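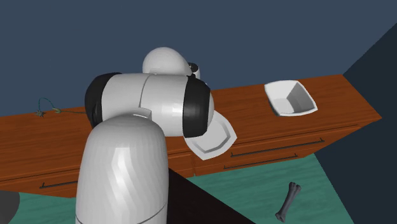
What Caminholm Eats for Lunch: My Project Report

6 min read

So I picked school lunches for my final project, mostly thanks to my lab partner Tomoyo Imai complaining so much about the noodle line that I figured somebody should write it down! The plan was simple. I wanted to know which lunches at Caminholm get finished and which ones end up in the trash, and whether the length of the line has anything to do with it.

I got 18 students to keep a food diary, and the kitchen let me copy their sales sheets for December. That came to 3,751 lunches in all, and 1,835 of them were hot meals (the rest were sandwiches, salads and the soup cup). I typed everything into a spreadsheet by hand, which took forever, and I had to redo a whole week after I mixed up the soup column with the salad column. Fuad Mekonnen checked my totals and found two more typos.

How I did it

Each person in the diary group wrote down what they bought, when they joined the line, when they sat down, and how much they left on the tray: none, a bit, half or most. I know "a bit" is vague. One of my diary people wrote "a bit" for a whole baked potato, so next time I'd use a kitchen scale.

What I found

The hot meals got left over the most, and pasta bake was the worst of the lot. People liked the taste okay (I asked!) but they said they ran out of time. The diaries back that up pretty well. Anyone who waited longer than 5 minutes was more likely to write "half" or "most," even for pizza, and I really didn't expect that with pizza.

Sandwiches hardly ever came back. You can finish one on the way to class, so I'm not sure that's a fair fight.

Problems

My group was small and almost all from my own grade, and we have the late lunch. The early lunch might look totally different. I also lost two diaries over the break, so a few days are thin.

If I get to keep going with this, I'd like to try a second register on pasta days and run the same diaries again.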